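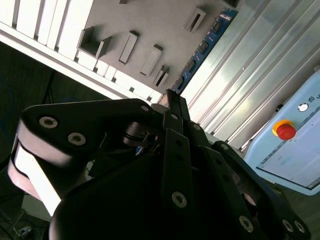 Figure 1. Parts plate with raised holders, and a blue circuit board at one side.

Parts plate for desktop service work
Rui Sequeira, Catarina Amaral
Carrilho workshop, June

1. Purpose
Small parts taken out of a desktop computer are usually put down wherever there is space. The project was to design a printed plate with a fixed place for each part, to be used beside an open case. Memory modules were given priority, as their contacts should not be handled and they slide easily on a smooth bench.

2. Working position
The case is laid on its side on the slatted aluminium table with the side panel off and the opening facing upward. The plate sits next to the case, close enough that a part can be moved across without passing over other equipment. Mains power is disconnected before the panel is removed. The drives stay in their bay unless they are the item being changed.

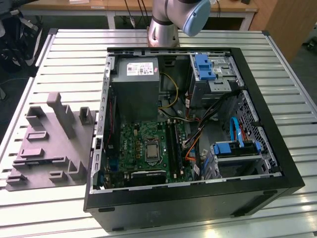 Benedita Pacheco asked at the review why the plate could not be kept inside the lid of the case, where it would save bench space. We tried this on paper and dropped it, as the lid differs between models and would have to be flat on the table as well.

3. Printing
The draft was drawn in Wistis and printed with 100 per cent infill. The first pockets were too tight and were opened out by 2 mm in the second draft. Print time for the final plate was about 732 minutes. Edges of the slots were cleaned with a hand file.

4. Cables
Power and data leads cross the interior and can hide a connector. They should be eased aside by hand and left plugged in where possible. Cable ties are not cut.
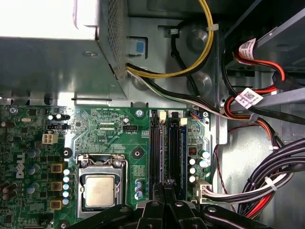 Should the processor be taken out before the memory is changed?
Leave it in its socket. The memory slots can be reached with the processor fitted, and removing it puts the socket contacts at risk.

5. Holding long boards
A long board is carried by its edges and lowered into a channel. The channel walls must stop sideways movement without pressing on the chips.

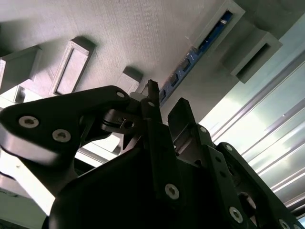 6. Remaining work
The pockets have no labels. Deolinda Esteves has suggested raised lettering, which would mean a further print. Wear at the slot edges has not been measured.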